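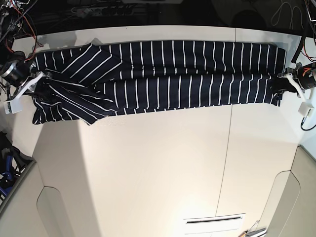
From: Tuulikki Hyvönen
To: bench-arms list
Date: June 29, 2024
Subject: Re: Nistholm open day, cloth handling

On the Nistholm list, Costa wrote:

> Could someone who went to the open day write up the shirt folding? I only
> caught the talk by Jadoon. Two things I would like to know:
> how the arms share the work on a long-sleeved shirt, and whether the
> stripes help or hinder the tracking. We have the Polico software here
> and it does poorly on anything with sleeves.

I stood at the bench for most of the afternoon, so I can answer the first question and part of the second.

The task was a navy long-sleeved shirt with thin white stripes, laid across the table with the hem to one side and the sleeves to the other. Both arms are position controlled. There is no force sensing at the fingers; grip is judged from motor current, read at 49 Hz. The left arm takes the hem end and acts as the anchor. The right arm does most of the travelling, as the collar and sleeve end is where the loose cloth is.

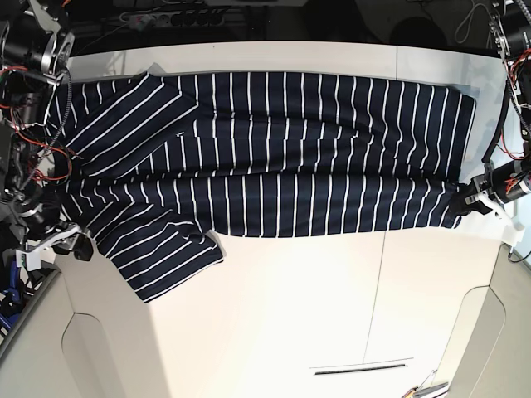
The anchor grip matters more than I had assumed. If the hem is pinched too near the corner, the body skews when the other arm pulls, and the front and back layers slide over each other. The operators said they had moved the grasp point inwards twice during the month for that reason. The sleeves remain the weak part – a cuff that spreads away from the body is hard to bring back in one move, and the present routine makes no attempt to square it up before the long fold.

As for the stripes, Jadoon's slide gave 689 recorded folds, of which 167 were on striped cloth. He thought the stripes helped with finding the direction of the body and did little for the sleeves, where the lines bend with every wrinkle. He had no separate success rate for them. A full cycle took around 44 seconds by my watch, resets excluded.

Costa, which release of Polico are you on? The one at Nistholm had the sleeve model switched off, and I would try that first.

Tuulikki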